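Hallamstead Community Help

Print this page | E-mail this page

Search help topics... Go

Button box on the table: the yellow button sticks, and the box slides

Posted by Unai Bustamante

Hello to all. I have a push button box with a dark gray plastic panel and round buttons in different colors. I use it for a quiz evening in our hall. I have two problems with it. First, the yellow button goes down but comes up slowly, maybe one time in three. Second, the box moves on the table when people press hard. The table top is pale and very smooth. I already tried a wet cloth under the box and it was worse.
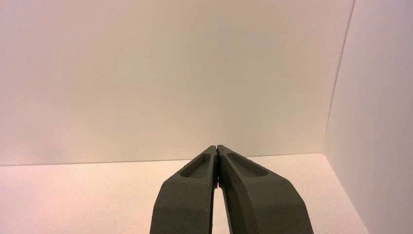 The floor surface is pale, below white walls.

I do not want to glue anything, because the table belongs to the hall. Also I am afraid to open the box. It was bought in December from Jurance and I paid 39 for it, so it is not a big loss, but I would like to keep it. Is there a safe way to clean a button like this?
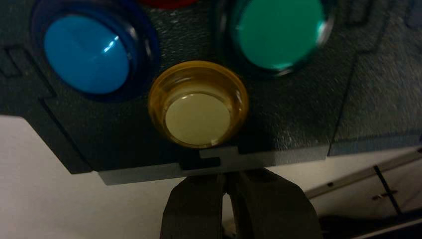

Knut Kramer writes that you should not spray anything into the gap between the cap and the ring. I did this once with a Gokico button and it was sticky for weeks. Unplug the box first. Take a dry, soft toothbrush and go all the way around the cap, then turn the box over and tap it with your hand. Press the button many times after. Mine needed more than 300 presses before the dust was out. If it is still slow, the spring or the small switch under it is tired, and then you must open the box. Take a photo of the wires before you pull anything.

For the sliding, I use a rubber mat for kitchen drawers. Cut it 2 cm smaller than the box on every side. It leaves no marks on my table, but please try in a corner first.

Posted by hallkeeper_k

Get a Karras one, they are heavier. Mine weighs 700 grams and does not move.

Posted by Unai Bustamante

Thank you, Knut. The mat is good, the box stays now. I brushed the yellow button and it is better, but not every time. I will open it when the quiz season is finished.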